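Kerekes Bench Simulator, club license
Reviewed for the Wanenville after-school robotics club

I put off buying this for most of a year, mainly because our kids like to have a real arm in front of them and I couldn't see them getting excited over software. Well, I was wrong about that! We've had it running since the fall on the old lab machines, and there's usually a line for the good chair by four o'clock.

You get a gripper, a bench to work over, and a set of pick-up tasks that get harder as you go. Setup took me 2 evenings, most of it spent hunting for a graphics driver (the Dindgate forum saved me there, bless them). Our younger group has logged 940 practice runs so far, which would have worn out our poor hobby servos long before the Castgate meet.

My favorite part is the gripper view. The shadows are soft and fall across the wood grain the way you'd hope, and the kids have started using them to judge how far they are from the bench – a habit I'd been trying to teach with a ruler.
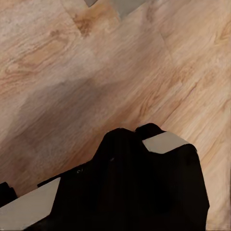
Wanenville, March

The black gripper does take up a lot of the view down low, and beginners grumble about it. I'd also love a manual with an index, as ours runs to 61 pages and I've lost my place in most of them. Still, I'd buy it again, and we've already renewed for the summer session.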